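My Mother's Button Jar, and Other Assets

May 7, 2022

When my mother moved out of the house on Adams Street she gave each of her children one thing she considered valuable. My brother got the car. My sister got the good knives. I got a pickle jar full of buttons and a look that said I should be grateful.

I have since counted them, over three evenings I won't be getting back. There are 347. Most are the small white kind that come off dress shirts, and they are all very slightly different from each other, a fact you only learn when you need two the same. There's one shaped like a Scottie dog. There's a leather one, like a tiny football, from a coat I remember my father wearing to every funeral we went to in the eighties.

I should explain that I'd made it to middle age without sewing on a button. I had a system. When a button came off a shirt, I put the button in a dish and the shirt at the back of the closet, and then I bought another shirt. It was expensive but there was no learning curve. The jar put an end to this, mostly through guilt. You can't own 347 buttons and walk around with a safety pin in your cuff.

So I signed up for a mending class at the Bamgate branch library, taught by Idrisa Biwott, a retired tailor with enormous hands and no patience for anyone who licks the thread. (I lick the thread. We have agreed to disagree, by which I mean I do it when he's looking at someone else's hem.) The first night he passed around a shirt and asked us what was wrong with it. We found a missing button, a loose seam under the arm and a frayed collar, and were feeling pretty good about ourselves. Then he told us it was the shirt he'd planned to wear home. 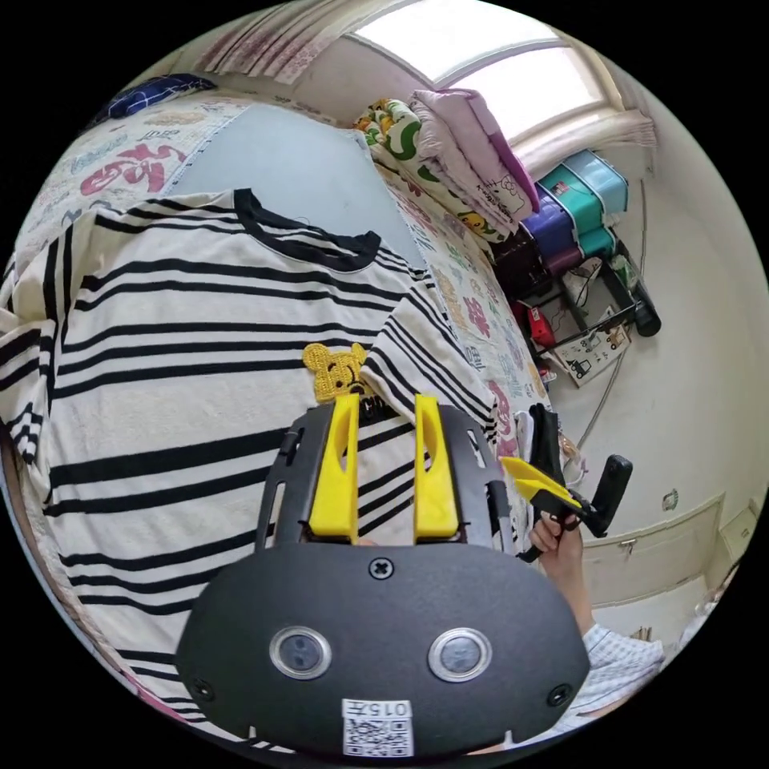
Buttons took us one session. You leave a little slack, you wind the thread around underneath to make a stem, you go back through and knot it. My first came out fine if you didn't try to put it through the buttonhole. My second is still on, and I check it more often than I check my blood pressure.

Darning took a good deal longer. Darning is weaving, except the loom is your sock and the sock hates you. My first one left a lump under my heel the size of a chickpea, and I wore it for an entire day out of pride – limping, but with integrity. Idrisa looked it over and said that a man could walk on it. I have had performance reviews that were warmer, and I've valued them less.

The trouble with learning to mend is that you start noticing. I now see other people's hems. At my niece's recital I spent most of the second half looking at a stranger's elbow patch, which was put on crooked and coming up at one corner, and I had a needle in my wallet. I stayed in my seat. I'd like some credit for that.

My mother called last week to ask if I'd found the Scottie dog. I said yes, and asked what it came off of. She had no idea. She'd found it on a bus, she said, and had been waiting ever since for something to go with it. I asked her how that made it a family heirloom and she said it had been in the jar longer than I'd been paying my own phone bill.

The class picks up again in July with zippers. Idrisa says half of us won't come back, and he was looking at me when he said it, but I've already bought the little foot for the machine. I don't have the machine yet.

Last updated: May 2022
3 comments | 12 shares
Contact | © Adams Street Leftovers | Back to top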